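About Kivby

Kivby is a small parenting school in Trollton. We run evening classes, a Saturday-free timetable (we have children too, and they have swimming) and a sleep line that is answered by a person. We teach parents how to get through the first five years with most of their opinions about themselves intact.

How we started

Hongjun Luo had a two-year-old who would only fall asleep holding her left ear. Hers, that is, not the child's. She had read eleven books on the matter, and the books disagreed with each other so strongly that she began to suspect the authors had never met a toddler after six in the evening. She put a card up in the library asking if anyone would like to come round and talk about bedtime. The card said "no experts please".

Alfie Lightfoot came. He had twins, a degree in early years teaching, and a strong feeling that the degree had been about some other species of child. They drank a lot of tea in Hongjun's kitchen that August and wrote down what had worked, what hadn't, and what had worked once and then never again. The third list was by far the longest. It is still the backbone of our first course.

More parents came, then the kitchen got too hot, then the neighbours got a bit short about the pushchairs. We took the rooms over the old shoe shop and have been there ever since. The stairs are steep. We are sorry about the stairs. There is a place at the bottom to leave a buggy, and someone will come down and help if you ring the bell twice.

What we teach

Our main course is called First Goodbyes. It covers the things children have to be parted from sooner or later: dummies, bottles, cots, nappies, your bed, and you. It runs for six evenings, starting at 7.30, which we know is exactly when it all kicks off at home. That is partly the point. Somebody else can do bath time.

Ukach is our course for parents of three to fives. It is named after a word Alfie's daughter shouted for most of one winter and has never explained. It deals with temper, sharing, food that has touched other food, and the long walk back from the park.

The Wijesinghe Evenings are for grandparents. They are paid for by a gift from the Wijesinghe family, so they cost nothing to attend. We ask only that nobody begins a sentence with "in my day" before the break. After the break you may say what you like, and people do.

Groups are kept to 20 adults. We tried 30 once and it was like a christening.

What we believe

Not a great deal, compared with some. We don't think there is one right age to give up a dummy. We have met calm, kind grown-ups who had theirs until school and some very trying ones who never had one at all. We don't hand out charts with gold stars, though if you like a chart, have a chart. We do think that most parents are doing better than they look at a quarter to six, and that being told so by another tired person is worth the bus fare. 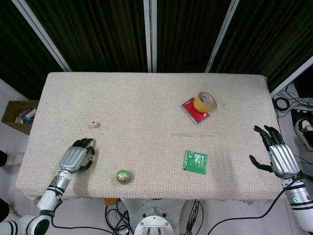 We also think you should be allowed to change your mind. Plenty of people leave First Goodbyes having decided to keep the bottle going until after the new baby, or the house move, or just until they feel like it. We count them as having passed. There isn't an exam, but if there were, they'd have passed.

Who we are

Hongjun runs the courses and the sleep line, and can be firm on the phone. Alfie teaches Ukach, writes the handouts and does the biscuits. The rest of the team are parents who took a course and then failed to leave. None of them will call you Mum unless you are their mum.

Coming along

A full course costs £200 for a household, which means any 2 adults looking after the same child, whether or not they are currently speaking. If that is too much, tell us and we will sort something out. We won't ask for a letter.

Babies in arms are welcome at every class. Anyone who can walk is best left at home, as they tend to take the biscuits and correct our examples.

New courses start each term. Ring, write, or come up the stairs.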